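Chapter 6
Input Devices and the Player's Hand

In this chapter you will learn
how a press of a button becomes an action in the game
what is meant by input delay, dead zone and response curve
why two players can judge the same device very differently
how to plan a small comparison test in the classroom

6.1 Why we begin with the hand

Many books about games begin with the screen. The reader learns about pictures, colours and moving figures, and the device in the hand is mentioned much later, often in a short section together with cables. In this book we have chosen another order. A game is played only when somebody does something to it, and what the player does must pass through a device. If the device is slow, or if it does not fit the hand, the most beautiful game will feel heavy.

The word "device" is used here in a wide meaning. It includes the gamepad, the keyboard, the mouse, the arcade stick, the steering wheel and the dance mat. Most examples in the chapter concern the gamepad, as this is the device that most students already know. Where a rule is valid only for one sort of device, we say so.

Let us take a simple case. Lucinda Mahmoud is designing a platform game called Stirnau. The figure on the screen must jump from stone to stone across a river. In the first version, her test players often fell into the water. They said that the jump was "late" or "sticky". Mahmoud looked through the drawing code for several days and found no fault there. The game read the button only once in every fourth picture, and so a quick press could be missed completely. When this was changed, the same players described the same river as easy. Not one stone had been moved.

We will come back to Stirnau in section 6.4, where the timing is calculated step by step.

6.2 From the finger to the screen

When a player presses a button, a chain of small events begins. The button closes a contact. A chip inside the device notices this and prepares a message. The message travels by wire or by radio to the console or computer. The game reads the message, decides what it means, and calculates a new picture. At the end the screen shows this picture. The time from the first event to the last is called the total input delay.

Each part of the chain takes its own time, and the times are added together. It is therefore not useful to say that a game is slow before we know which part of the chain we are speaking about. A student who buys a new gamepad in order to cure a slow television will be disappointed – and so will the student who does the opposite.

In the training program Planddale, which is used in the exercises, the delay in the game itself can be set by hand. We recommend starting with 20 milliseconds and then going up to 200. At the lower value most people notice nothing. At the higher value nearly everybody complains, although they do not always find the right word for what is wrong. Some say that the figure is drunk. Others believe that their own hands are tired.

6.3 Sticks, dead zones and curves

A button in its simplest form knows two conditions, pressed and not pressed. A stick is different. It reports how far it has been pushed and in which direction, and it does this all the time, also when no finger touches it. Very few sticks return to exactly the same middle point each time. For this reason the game must ignore small movements near the middle. The area that is ignored is called the dead zone.

If the dead zone is too small, the camera in the game will wander slowly by itself. If it is too large, the player must push the stick a long way before anything happens, and fine aiming becomes difficult. The right size depends on the stick, on its age and on the type of game. A racing game and a shooting game seldom want the same setting.

Outside the dead zone the game must decide how strongly it answers. The rule for this is called the response curve. With a straight curve, half a push gives half the speed. With a bent curve, half a push gives much less than half the speed, and the last part of the movement gives the rest. Beginners often prefer the straight curve in the first minutes. Experienced players are divided, and the teacher Kerstin Dreßler reports that this question produces longer discussions in her class than any other in the chapter.
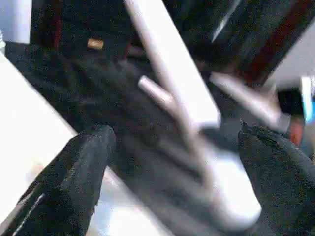
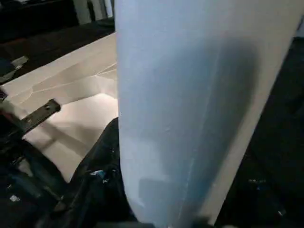
6.4 Timing in practice: the river in Stirnau

We now return to the figure at the river. Before reading further, write down in your own words what you think happens if the player presses the jump button a very short moment before the figure lands on a stone. Should the game forget this press, or should it remember it until the figure has landed?

Both answers are found in published games. To remember a press for a short time is called input buffering. It makes a game feel friendly, but if the time is too long the figure will jump when the player no longer wishes it. In the calculation that follows we use a buffer of 167 milliseconds, and we ask at which moments a press is accepted. Keep your written answer beside you while you work, and change it only at the end of the section.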